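Vemimberg sidecar

The Vemimberg is a single-seat motorcycle sidecar built in Hesivau, and I've had one bolted to the left of my bike for longer than I've had most of my furniture. It was sold as a body and chassis together, with a set of clamps and struts that were supposed to suit almost any full-size road bike with a proper steel frame. Supposed to! More on that under Fitting.

I started this entry as a page of notes for people who'd bought one with no paperwork, and it has grown. If you've got an early one and something here doesn't match yours, please tell me and I'll change it.

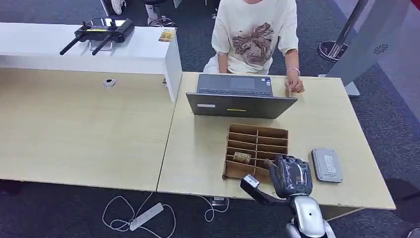
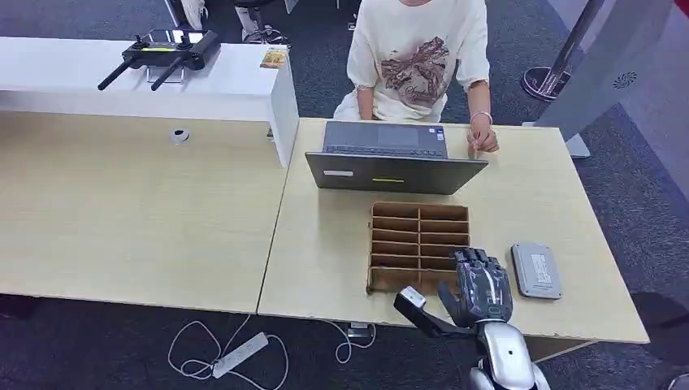
Lenuța Ene wrote to me in February to say that I'd had the suspension wrong for years, and that the early chassis never had a rubber block in it at all. Hers has a plain coil spring with a short trailing arm, and she is quite sure it left the works that way, as the welds match all the others on the chassis. The rubber block came in with the second version, she says, and a lot of first-version owners swapped over when their springs sagged. I've gone through my own old letters since and I think she's right, so the section on suspension has been rewritten.

Name

People spell it all sorts of ways, and you'll find them advertised as Vemimburg, Vemmberg and (my favourite) "Vermin Berg". The badge on the nose has it as one word with no hyphen. The works also used the name on a luggage trailer, so if you're buying unseen, do ask for a clear description of what's on offer. I know a man who drove half a day for a trailer.

Versions

There are two main versions and one oddity.

The first version has the coil spring, a flat floor and a door on the outer side that opens forwards. It's a pretty thing, and the door is a menace. It rattles, it lets in rain, and if the catch goes while you're moving the wind gets hold of it. Most have had a second catch added by somebody's dad.

The second version did away with the door altogether. You step over the side, which my mother-in-law has views on, but the body is far stiffer for it and the screen stays put. The floor has a dip for your heels, and there's a proper locker behind the seat that you reach by tipping the backrest. This is the one I own. Chassis 1396, if anyone has paperwork for it I'd be very glad to hear from you.

The oddity is the Seo, which was the works' go at something sporty. Lower body, tiny screen, no locker, and a seat so close to the floor that your passenger is more or less lying down. It was meant for lighter bikes and it's lovely to look at. I've been a passenger in one twice and I got out both times with grit in my teeth. Parts from the Seo don't fit the other two, apart from the wheel and the mudguard stays.

Suspension

As above, a coil spring on the first version and a rubber block on the second. The rubber is the better ride when it's fresh. When it's old it goes as hard as a heel, and then every drain cover arrives straight up the passenger's spine. You can check it by having someone sit in the chair and get out again while you watch the arm. If it hardly moves, the block's finished.

Replacing it is a morning's work. Get the weight off the wheel, undo the arm bolt, and be ready for the arm to drop on your foot. The bolt is nearly always seized. I soaked mine for a week, heated it, swore at it, and in the end drilled it out. Grease the new one, please, for whoever has it next.

Fitting

Four fixing points, two low and two high. The low ones do the heavy work and want to go as near to the ends of the bike's frame as you can manage. The high ones stop the whole lot leaning about. The original clamps are split castings lined with thin metal strip, and they will slip on a painted tube, so clean it back to bare steel where the clamp sits and touch it up afterwards.

Don't clamp to a crash bar. I shouldn't have to write it, but I've seen it on two outfits at the Bemstead meet and one of them had a child in the chair.

If your bike has a frame that uses the engine as part of its structure, you'll need a subframe made. The works never sold one. Any decent sidecar fitter can do it, and it'll cost you more than the chair did.

Setting up

Three things matter, and they all upset each other, so expect to go round more than once.

Toe-in comes first. The sidecar wheel should point very slightly towards the bike. I use two straight planks, one laid along the bike's wheels and one along the chair's, and measure between them front and back. I run mine with the front gap 6 mm smaller than the back, which is less than a lot of people like. More toe-in makes it feel steadier but eats the tyre.

Wheel lead is how far the chair's wheel sits ahead of the bike's back wheel. It's mostly decided by where your clamps end up, but there's a bit of slide in the lower front arm. Too little and the outfit wants to tip on bends towards the chair. Too much and it's like steering a wardrobe.

Lean-out is the last. The bike should stand slightly away from the chair when nobody's on it, and come closer to upright once you're aboard. Set it with your usual load. If the outfit pulls towards the chair on a flat road, lean it out a little more. If it pulls the other way, bring it in. British roads slope towards the kerb, so try it somewhere level before you start twiddling (I used the far end of a supermarket car park at 7 in the morning and got some looks).

On the road

If you've only ridden solo, forget the lot. An outfit doesn't lean, it steers, and you have to haul it round by the bars. It pulls towards the chair when you open the throttle and away from it when you shut off. Once you've got that into your head you can use it, and it's the most fun I know how to have at 40 mph!

With the chair on the left, left-hand bends are the ones that'll frighten you. Go in too fast and the chair comes up. Put ballast in it while you're learning. Sand in strong bags is the usual thing, strapped down, on the floor and well forward. Fraser Menzies has always told beginners to do 100 miles with ballast before anyone gets in, and I'd go along with it.

Braking depends on whether yours has a sidecar brake. The second version had one as an extra, worked by cable from the rear pedal. It's feeble but it does help keep things straight. Mine's disconnected at present, waiting on a cable.

Buying one

Look at the chassis before the body. The body is only paint and patience. The chassis rots from the inside along the rear cross tube, where water sits, and you can't see it till it's gone. Tap it all the way along with something small and hard and listen for the dull bit. Check the nose mount for cracks while you're down there.

Screens are easy, as any plastics place will cut one from a pattern. Trim is hopeless. The nose badges get stolen off parked outfits, which is a rotten thing to do to anyone, and mine now lives in a kitchen drawer.

Prices I won't go into. They've gone silly, then less silly, and whatever I put would be wrong by summer.

Still wanted

A parts list for the first version, any page of it. A photo of the trailer hitched up. Word from anyone who has run a Seo on a heavy twin and how the lower front clamp coped.

Related entries

Sidecar brakes, cable and hydraulic
Leading-link forks
Subframes for modern bikes
Ballast
Hesivau works luggage trailer
Bemstead sidecar meet
Tyres for outfits
Left-hand and right-hand chairs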